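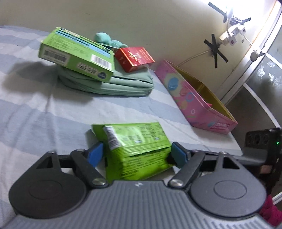

Noton hand-held gripper: width reading jumps when closing on soft packets

Noton Users Board > Hardware faults

gravelpit
12 June 2023
I have two of the Noton hand-helds and one of them has started giving bad width numbers. I record pick and place at home, mostly groceries and small boxes on a bed or a table. The arm at the other end is an Ondside and it gets trained on whatever these files say, so a bad width is a real problem.

What happens: I close on a snack packet, the reading goes down as it should, then it drops to fully closed while the fingers are still apart with the packet between them. It stays there until I open up again. Cartons are fine. Small stiff boxes are fine. It only does it on things that squash.

I found out because the Ondside dropped one packet and then crushed the next. I went back through the set and 63 recordings have the drop in them. The target for this job is 3000 and I don't want to find out at the end that the bad ones were mixed in.

Already tried: zeroed it twice, new cable, swapped the batteries, latest firmware. The second gripper on the same packets is clean.

plain_bearing
Check the two silver pivot screws at the front, where the link arms come down. On mine the right one had backed out far enough to feel with a fingernail. Stiff objects load both sides evenly and you don't notice. Soft ones let one finger run ahead of the other, and the width is only read from one side.

oxbowlake
I don't think it's the screws. A loose screw gives you a noisy number or an offset. It doesn't go to zero and sit there. That sounds like the magnet for the sensor has come unglued and is turning on its own. We had two do that in the lab in May.

plain_bearing
Ours went to zero with a loose screw. The link gets past its normal travel and the firmware clamps whatever is out of range. Zero is what it writes when it clamps.

oxbowlake
Is that written down anywhere? The manual I have says out of range is flagged, and there's no mention of clamping.

plain_bearing
Manual is for the older firmware. I asked Tredstead (we bought through them) and they said it clamps now and the flag went away. I have that by email, not in a document.

gravelpit
Screws first then, it's the quick one. Left is tight. Right turns a quarter before it bites. I have not tightened it yet in case someone wants a measurement.

tallowhill
Please measure before you touch it. Close on a block of known size, write down the reading, then push each fingertip outward by hand and write it down again. If the number moves when you push the right one and nothing changes on the left, you have your answer.

gravelpit
Used a 36 mm block.

Closed, not touching it: 36
Pushing left fingertip: 36
Pushing right fingertip: 33, then 0 if I push harder

Zero comes back to 36 when I let go.

plain_bearing
That's the screw.

oxbowlake
That's consistent with the screw. It's also what a loose magnet would do if the right side is the side that carries it. Tighten it and run the same test, and then do fifty packets before you call it fixed. Ours passed on the bench and failed the next day.

halfmast
Different point. Why is anyone running an arm on a set where the width hasn't been checked? The gripper will fail again some other way. If there is a crush at the other end and a hand is near it, nobody is going to care which screw it was. We cap the closing force on the arm side and reject any file where the width changes faster than a person can squeeze. It's a ten line script.

gravelpit
Force is capped. It still flattened a bag, because the cap is set for cartons. Nobody was near it, the cell has a guard. I agree about the script and I should have had one.

oxbowlake
A speed check won't catch all of them. If the screw slips slowly the width drifts and looks like a normal close.

halfmast
It catches the ones that go to zero, and those are the ones that broke something.

tallowhill
You need both. Speed check on every file, and a block test at the start and end of each session. If the end test is off, the whole session goes in a separate folder until someone has looked at it.

gravelpit
Update. Took the right screw out, cleaned it, put it back with medium threadlocker. Left it overnight. Block test is 36 whichever side I push. Ran fifty packets, no drops. Also looked at the magnet while it was apart and I can't turn it with tweezers.

Ran the speed check over everything recorded so far. 1125 files, and it finds the same 63 and no others. All of them are soft items.

oxbowlake
Good. I'd still mark the magnet and the shaft with a paint pen so you can see if it moves.

plain_bearing
Do the left screw too while the threadlocker is open. Not too much, it will creep into the joint and make it stiff.

smalltide
Same fault here, bought from Taşdemir. Mine was the left side. Does anyone know if the screws are supposed to come with threadlocker from the factory? Mine was completely bare.

gravelpit
Mine was bare as well. I've sent the readings and the firmware version to Tredstead and asked about the missing flag. Will post what they say. The 63 are being recorded again, same packets on the same striped sheet.

halfmast
Post the script too if you don't mind.

gravelpit
Will do tonight, it needs the file paths taken out first.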